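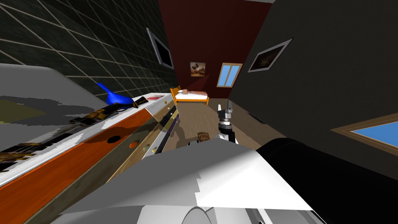
Wann sollte man mit einem Nachruf für die Zeitung oder die Trauerseite anfangen? Am besten am Tag nach dem Gespräch mit dem Bestatter, wenn der Termin der Trauerfeier feststeht und die wichtigsten Angehörigen erreichbar sind.

Ein Nachruf ist länger als eine Traueranzeige. Die Anzeige nennt Namen, Daten und Ort der Feier, der Nachruf erzählt das Leben dazu. Viele Familien schreiben ihn selbst, und das geht an einem Abend, wenn die Angaben beisammen sind.

Schritt 1: Angaben sammeln

Legen Sie Geburtsurkunde, Stammbuch und, falls vorhanden, den Lebenslauf bereit. Sie brauchen den vollen Namen mit Geburtsnamen, Geburtsdatum und Geburtsort, die Namen der Eltern, Ausbildung, Beruf, Heirat, Kinder und Enkel. Rufen Sie danach zwei Personen an, die den Verstorbenen aus verschiedenen Zeiten kannten, etwa eine Schwester und einen Arbeitskollegen. Notieren Sie Jahreszahlen erst, wenn sie belegt sind.

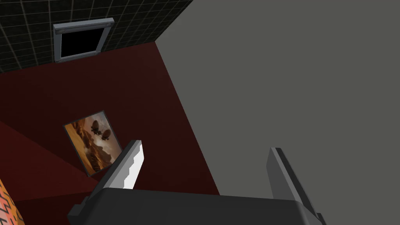

Namen schreiben Sie beim Sammeln gleich in der richtigen Form auf, mit allen Akzenten und Doppelnamen. Bei Schwiegerkindern und Stiefkindern fragen Sie nach, wie sie genannt werden möchten.

Schritt 2: Reihenfolge festlegen

Beginnen Sie mit Name, Alter, Sterbetag und Wohnort. Ein erster Satz kann so lauten:

„Melquiades Ledesma, lange Jahre Schreiner in Flellberg, ist im September im Alter von 71 Jahren im Kreis seiner Familie gestorben.“

Danach folgen Kindheit, Ausbildung und Beruf, dann Familie, Vereine und Gemeinde. Die Hinterbliebenen stehen weiter hinten, zuerst der Ehepartner, dann die Kinder nach Alter. Ganz am Ende kommen Ort und Uhrzeit der Feier und ein Hinweis auf Spenden.

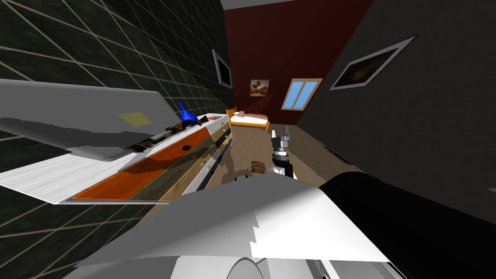
Eine Krankheit muss nicht genannt werden. Wenn die Familie sich uneinig ist, lassen Sie die Todesursache weg. Auch die genaue Wohnadresse gehört nicht in den Text, der Ort genügt.

Schritt 3: Kürzen und gegenlesen

Lesen Sie den Text laut vor. Streichen Sie Sätze, die auf jeden passen würden, und behalten Sie eine Begebenheit, die nur zu diesem Menschen gehört. Dann liest eine zweite Person alle Namen und Daten gegen. Fragen Sie in der Anzeigenabteilung nach Zeilenpreis und Annahmeschluss.

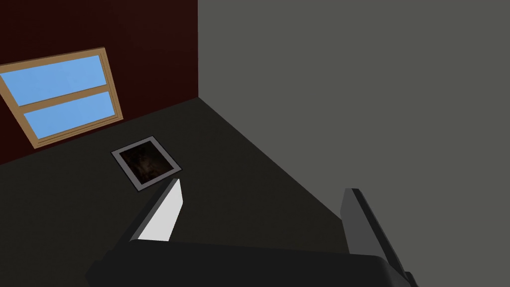 Nachruf schreiben, Schritt 3: Kürzen und gegenlesen

Kommentare

Fadime Türkmen
Danke für die Reihenfolge. Wir hatten bei meinem Vater zuerst die Enkel vergessen und mussten den Text noch einmal einreichen.

Cirilo Espinoza
Wie macht man es bei einer geschiedenen Ehe? Meine Tante war 69 und zweimal verheiratet.

Berenice Camacho
@Cirilo: Wir haben beide Ehen kurz im Lebenslauf erwähnt und bei den Hinterbliebenen nur die Kinder genannt. Das war für alle in Ordnung.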